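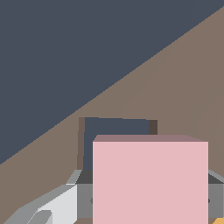 Vol. 2, No. 2 | September 2019

# The Demo Always Works on the Brown Table

Every few months someone sends me a link to a robot that has learned to do something from a typed sentence. Put the block in the matching spot. Move the T next to the L. The clip runs, the arm moves, and the press note says the planner "understands" its workspace.

I spent part of April with the people behind Minov, a planning package written at a small firm called Plisura, and I went in doubting that word. I still do.

Minov takes an instruction and a rendered view of a table, then writes out a list of moves for the arm. It runs entirely in simulation. Kinga Gál, who wrote most of the planner, is frank about why. Real cameras get dirty, real grippers slip, and she wanted to know if the planning was any good before paying for either.

Fair enough. But look at what the software is being asked to see.

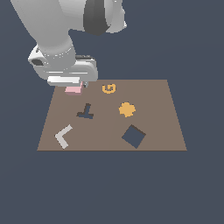
*The pink block at the gripper, with the rest of the pieces laid out on the table.*

The background is one flat color and so is the tabletop. Nothing is stacked, and the arm throws no shadow on the table. A perception module that can't find its way around this should be sent home. Plisura's headline test is 4000 episodes of this sort of thing, with 2636 of them finished correctly. The company calls that strong. I call it a lot of misses for such a tidy world.

Kornél Illés, who runs the testing, took the complaint better than I expected. "You're blaming the eyes," he told me. "Go read the logs." So I did, for two long afternoons, and he has a point. Many of the failures I read had nothing to do with finding the piece. The planner had picked the right one and then done its steps in a silly order, or declared itself finished early.
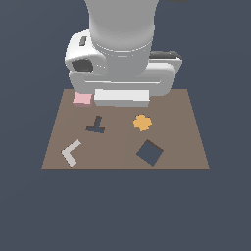 Planning code tends to hide its mistakes inside words that sound clear to a person. "The blue one" is my favorite. On this table the T is navy and the diamond-turned square is a dark slate blue, close enough to the backdrop that the square could pass for a hole in the tabletop. Ask Minov for the blue one and it picks, every time, without a flicker of doubt. It has no way to ask which you meant. Gál says a question step is coming. I've been hearing that from planning people for years - it is always the next release.

The control side bothers me less. Andor Szilágyi's motion layer is dull in the best sense: it takes a target pose, checks the path, and refuses if the path is bad. When it refuses, it says why, in a line you can read. I wish the planner were half as polite.

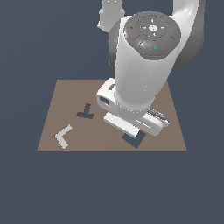

The trouble is that the refusal goes nowhere. Minov gets the message, drops it, and sends the same plan again with the numbers nudged. Szilágyi showed me a log where this went on until the episode timed out. He wasn't amused by it, and he has asked for a proper link between the two layers more than once.

Hajnalka Hegedűs, who tried Minov at the parts supplier Nyaga and went back to hand-written scripts, put it to me this way: "My scripts are stupid, but they stop when they're lost." Her bins are full of greasy brackets that all look the same. She would like to see Minov try those, and so would I.

Plisura plans to put cluttered tables into the next test set. Gál wouldn't give me a date for it.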